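Setting Up a Site for Hand-Held Gripper Recording: House Rules

Wamia uses these rules at every site where people record tasks with hand-held grippers. They were first written for the Larkeck house and now apply at Tasport too. Read them before your first shift and keep a printed copy at the site.

Before you start

Walk the room once with nothing in your hands. Look for loose rugs, cords across the floor and open drawers at knee height. If there are stairs, agree on who may use them while recording is going on. A person watching a gripper tip does not watch their feet.

Put away mail, family photos, medicine labels and anything with a name or address on it. If the item can't be moved, turn it to face the wall.

Check the gripper

1. Open and close the fingers fully, 7 times. They should meet evenly and not stick.
2. Wipe the grip pads with a dry cloth. Replace a pad if it is torn or has started to peel.
3. Make sure the vents in the housing are clear. No tape, no stickers.
4. Check the battery. Don't begin a session below 65 percent.

Check the markers

Markers must stand upright and flat. A bent marker gives bad position data and the session will be rejected later. Don't move a marker once recording has started. If one gets bumped, stop, put it back, and start a new session. Write the bump in the log.

People in the room

Everyone who may be recorded signs the Teixeira consent form first. That includes a second operator and anyone passing through. Faces are blurred before the files leave the site, but blurring does not replace consent. Keep talk on the headsets short and leave out last names.

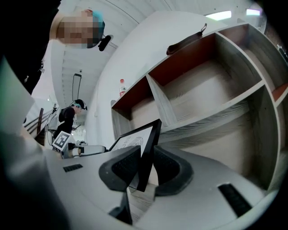
Two operators can share a room if each has a clear working area and they agree on the order of tasks. Say "crossing" out loud before you walk behind the other person. Don't hand objects from one gripper to another unless the task sheet calls for it.

Screens and locks

Never enter a real passcode during a session. Use the site's test login, and sign out of personal accounts on any phone or tablet you will handle.

Ending a session

Stop after 13 minutes even if the task isn't finished, and rest your wrist. Put the gripper down on its stand with the fingers open. Fill in the log with the task number, your operator number and any faults. Report drops of more than waist height to the site lead the same day, and don't use that gripper again until it has been checked.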